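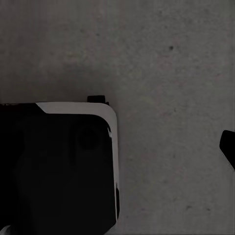
January 20, 2025

OK quick one because I have a lab report due and I have not started it.

Club is back on after break and we are fully in sim now. The real arms are staying in their crates till the wiring gets signed off, so everything this term is the Storkis house, which is the virtual home our league hands out to all the teams. Same walls, same furniture, same lights for everybody. You write the controller, you load it, you cross your fingers. I like it more than I thought I would. No batteries to charge! Nothing to sweep up.

The task for round one is Tray Carry. Two arms, one tray, get it from the start mark to the drop mark without tipping it past the limit. Sounds easy. Is not easy. Both grippers have to agree on where the tray is the whole time, and if one side lags even a little you get this slow twist and then the score goes to zero.

Where we were in October: 13 clean runs. Total. For the whole month. I still have the sheet and its mostly red.

Then Nicanor Ulloa rewrote the part that syncs the two wrists and I rewrote the part that talks to his part, and over break we let it go overnight on the lab machine. 552 runs, 327 clean. I checked that number twice before I posted it in the group chat and then somebody asked me to check it again. Same number. So that's better than half, from a team that couldn't get out of the start zone before Thanksgiving.

Stuff that helped, for anyone else doing this league:

Grip closer to you than you think. We kept reaching for the middle of the sides and the far end dipped when the base sped up. Near end plus a slower start was way better for us, no idea if that holds for other trays.

Slow. Down. Our speed cap was set by somebody (me) who wanted to win on time. Time is a tiny piece of the score. Dropping is all of it.

Log the wrist angles on BOTH sides. We logged only the left for three weeks. Three weeks!! I found it when I was looking for something else.

Name your files. There is a folder called final_new2 and I'm scared to open it.

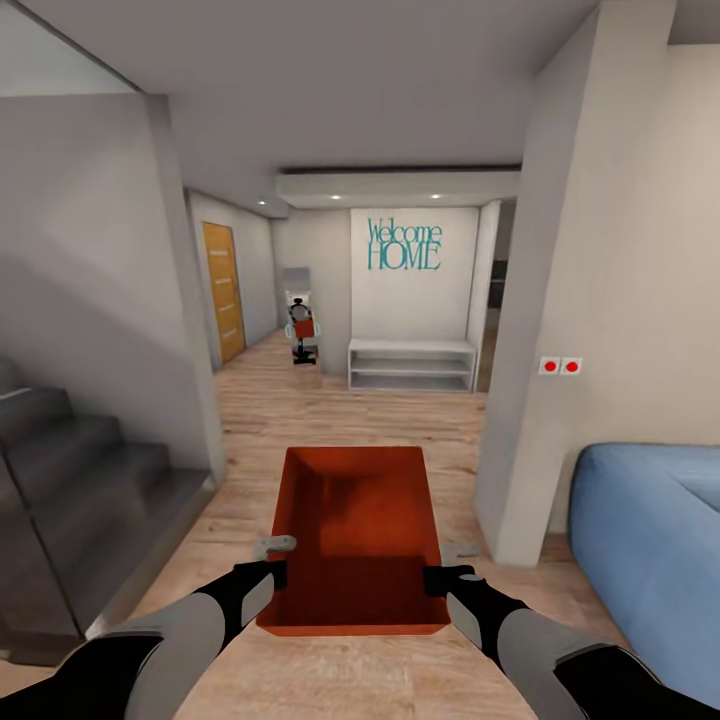
Tray out front, both grippers on, hallway ahead.

Still broken – turning. Straight down the hall is fine most of the time, but once the base has to rotate the outside arm has farther to go and our code sort of knows that and sort of doesn't. Nicanor wants to plan the whole path before moving. I want to fix it as we go, smaller steps, more checks. We argued about it for an hour and then the building closed. Going to try both and let the scores pick.

Also the friction settings changed in the last Storkis update and the release notes are one line long. If your grip force suddenly feels off, look there first. Took us an evening to find, and I'd already torn up half the gripper code by then. Had to put it all back from an old copy.

Our run cap for the qualifier is 798 and we have used way to many of them on testing dumb stuff. From now on anything experimental goes on the local copy. I wrote this on the whiteboard in red. Someone drew a duck next to it.

Two other teams in our bracket, Astarley and Bisolport. Astarley posted a clip of their carry and it is so smooth it made me a little sick. Bisolport has posted nothing, so either they're in trouble or they're very good. Ms. Çetinkaya says quit watching other people's clips and fix the turn.

Next meeting bring your laptop charged, there's only one power strip that works on our side of the room. And if you have my gray USB stick I need it back, it has the old logs on it.

OK lab report. Bye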